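Curtain rod sags in the middle, do I need another bracket?

Posted by Hashini Sivakumar
August 15, 2023

I bought a set of lined curtains for the front room and the rod has started to bow. It is a Skorstead extending rod in an oil-rubbed bronze finish, held by one bracket at each end. The window is wide and the rod is pulled out nearly all the way. The curtains slide fine near the ends but catch when they get to the join.

I rent, so I would like to drill as little as possible. Is a center bracket the only fix, or would a thicker rod do it? The walls are drywall and I haven't looked for studs yet.

3 replies

Mondal638
You need a center bracket. Any rod that pulls out from two pieces is weakest where they overlap, and lined curtains are heavy. Put the bracket close to the join on the thicker tube. If there is no stud there, use a proper drywall anchor – not the little plastic plugs that come in the bag.

A rod in the same kind of finish: 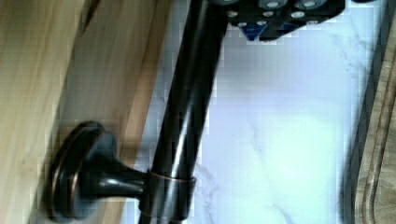

Long dark rod, oil-rubbed bronze finish

Check the header above the window before you buy anchors. There is usually solid wood right over the opening, and a plain wood screw holds well in that. Tap along the wall or use a stud finder. Take the curtains down first and hold the rod level while you mark the hole, or you will set the bracket too low and keep the sag.

proltell_4
just get a tension rod

Dornari
A tension rod won't hold lined curtains on a wide window. I had one come down twice.

A thicker one-piece rod would help, but you would still want support in the middle at that width. One thing to know about center brackets is that ordinary rings won't pass over them. Either hang one panel on each side and leave them there, or buy C-rings with a bracket made for them. Ask your landlord about the extra hole. Mine only wanted it filled and painted when I moved out.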